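From: Lambros Petridis
To: Erlow fly-in list
Subject: Re: [erlow-flyin] trailer parking, winch slots, the usual

Quick answers, am on lunch and have to be back at one. Quoting the whole thing because half of you get the digest and it chops stuff up.

> Hi all,
> Second year coming for us. A few things I couldn't find on the page.
> 1. Can we bring a trailer and leave it next to the launch field or does
> it go in the lower lot again? Last year we carried two trikes up that
> hill and my back still remembers.
> 2. Is the winch tow first come first served or are there slots? My wife
> is newly rated on tow and does not want to stand in a line for two hours
> getting nervous.
> 3. Somebody said the Bravura demo wings are already spoken for. True?
> 4. What's the radio situation. Last time half the field was on one
> channel and half on another.
> 5. Is there anything indoors for kids if it blows out? We have two,
> five and eight.
> Thanks, looking forward to it
> Maureen

1. Trailers. You can drive up to the launch field to unload, before 8 am only. After that the gate is shut and the trailer goes to the lower lot with everyone else. We asked Mr Hiebert for the strip along the fence and he said no, he's got hay on it. So please don't park on the strip even for five minutes, he was very decent about the ruts last September and I'd like him to stay that way. If you miss the 8 am window there's a quad with a flatbed that goes up and down, it takes one trike at a time, flag it down at the bottom of the track. Camping is lower lot too, past the second water tap. No generators after ten.

2. Winch. Slots this year. Sheet goes up at the tent at 7:30 each morning, you write your own name, one slot per person until everybody who wants one has had one. Then it's open. If your wife wants a quiet one tell her to take the last slots before lunch, wind is usually still straight up the field and most of the crowd has gone over to the hill side. Deveck is running the winch both days and he's patient with new tow pilots, he'll do a full briefing if she asks. She needs her own tow bridle. We have two spares but they are spares. Line is a bit over what we had last year, expect more than 300 meters on release in anything like a normal breeze, less if it's dead calm.

Weak link gets checked by Deveck and not by you, sorry, that's not up for discusion after last time.

3. Bravura. Partly true. They are bringing the small and the medium for sure. The large was promised to another event and may or may not get here, I've emailed twice. Demo flights are signed out at their own table, bring your rating card and your insurance paper, they wont take a photo of it on your phone. Top end of the medium is 130 all up as far as I understood but ask them, don't quote me. Anyone over that is waiting on the large like me.

4. Radio. One channel. ONE. It'll be painted on the board at the tent and on the back of your wristband. Do a check with the tent before you launch. If you're on motor with a helmet headset check it with the engine running please, we had three people last year who could hear beautifully until they started up. Paramotors keep to the east side of the track, no exceptions, no low passes over the tents, the pattern is left hand unless the board says right.

5. Kids. Yes, there are tables and toys.

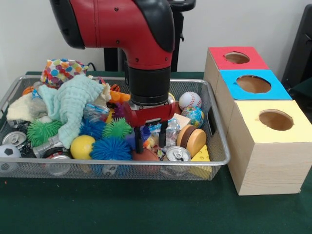
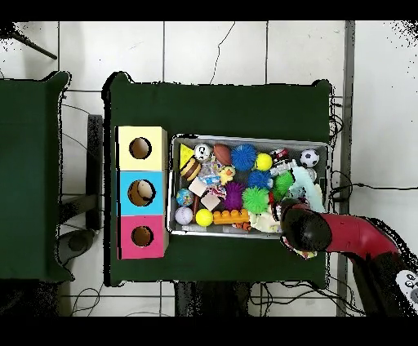
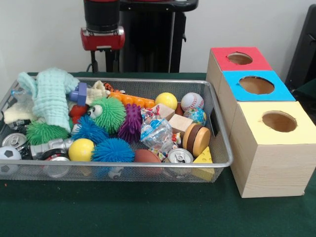 Bring jackets for them either way, it gets cold up there as soon as the sun goes behind the ridge. And kids stay behind the orange tape when the winch is running. All kids, including the ones who are "good around gliders."

Other stuff people have been asking me off list:

Reserve repacks. Saturday style repack evening is off, not enough people to run it. If yours is overdue get it done at home before you come. We will be asking for the date at sign in.

Food. Breakfast at the tent from 7, burgers at noon, chili in the evening till it's gone. Cash is easier. Coffee is free if you bring your own mug.

Money. It's 29 a head for the whole thing incl. camping, under 16 free. Pay on arrival is fine but let me know you're coming so I can order wristbands. I have to put the order in this week and last year I guessed and was way off.

Height. The top of the hill is 2618 feet for those setting instruments. The old page has a different number on it, ignore the old page. I can't get into the old page anymore to fix it, if anyone on here still has the login write me.

Landing. Main landing is the big field south of the creek. The small one by the road is for emergencys only, there's a power line on the north edge and it's hard to see in the afternoon light. Walk both before you fly, even if you flew here before, the fence has moved.

Dogs on a leash.

Think that's it. Maureen if you want the early unload send me the plate number of the trailer and I'll tell the gate. Same for anyone else with a trailer, plate number and what time you expect to show up. Please put "trailer" in the subject line because I'm losing track of what I've answered.

Still need two people for launch marshal in the afternoons. You get chili.

Lambros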